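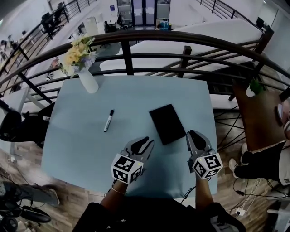

Paired hand-held grippers with marker cubes, in use at a small square table.

Planning and Budgeting for Hand-Held Gripper Equipment: Tips for Workshops and Shared Workspaces

The following notes are issued by the Tekik equipment desk to member workshops that intend to buy hand-held grippers for recording table tasks. They cover the purchase itself, the space required and the costs that are most often left out of a first budget. Member workshops are asked to read them before submitting a request. Requests for the fall round close on the last Friday in August.

Before asking for quotes

Write down the tasks first. A list of the objects to be picked up, moved or opened will settle most questions about jaw opening and pad shape. Pens, notebooks, cups and folded cloth are a fair starting set. Heavy cookware and glass jars should be listed separately, as they may call for a different pad.

Decide whether the work needs one hand or two. Capping a pen or opening a box normally takes two, and grippers bought singly at different times may differ in cable length, firmware or finger pads. The desk recommends ordering a matched pair from the outset.

Ask each supplier the following in writing:
Are finger pads sold separately, and at what price?
Are marker cubes included, and can a scratched face be replaced?
How long is the cable, and is an extension supported?
What does each color of the indicator light mean?
Who pays return shipping during the warranty period?

Sample budget

The figures below are taken from the Dinddale workshop's request, which was approved without changes. Prices are in dollars, before tax.

Matched pair of grippers, Pernlow: 1795
Spare pads, cables and one spare marker set: 328
Power strip, cable covers and ties: 82
Total: 2205

The table and chairs were already on hand and do not appear in the request. Workshops that must buy furniture should enter it on a separate line. Staff time for setup and training is charged to the workshop's own account and should not be included in the equipment total.

Choosing the table

A small square table is sufficient for most desk-sized tasks. The top should be plain, level and of a single color. Glossy finishes reflect overhead lights and should be avoided where the marker cubes are to be tracked by camera.

Check the table for movement by leaning on each corner. Thin legs are acceptable if the top does not rock. Allow free space at the front for the operator's elbows, and set chairs back before a session begins.

Vases, potted plants and similar items may remain on or near the table if they form part of the intended setting. Record their positions at the start of the day. Vases holding water should stand well away from powered equipment.

Where the table stands on a balcony or upper floor, keep small loose items toward the middle of the top. Objects that roll should be tested by hand first.

Cables and power

Measure the route from the table to the outlet along the floor, including any turns, and add slack for an operator who stands up or reaches across. Cables lying on a walkway should be covered or moved. Leave the power strip where its switch can be reached without crawling under furniture.

Label both ends of every cable. A strip of masking tape and a marker pen are adequate.

Care and storage

Wipe the pads with a barely damp cloth at the end of each day and let them dry before closing the case. Keep solvents away from the printed faces of the marker cubes. Rings and bracelets may be worn if they do not touch the gripper or catch on the cable.

Store the 2 grippers together with their cables loosely coiled. Do not wrap a cable around the gripper body.

Comparing suppliers

Pernlow and Orbán both quote for matched pairs. Orbán lists its pads and cables as separate items, so the two quotes should be compared by their totals. Attach both to the request form, together with the task list and a simple floor plan showing the table, the outlet and the cable route.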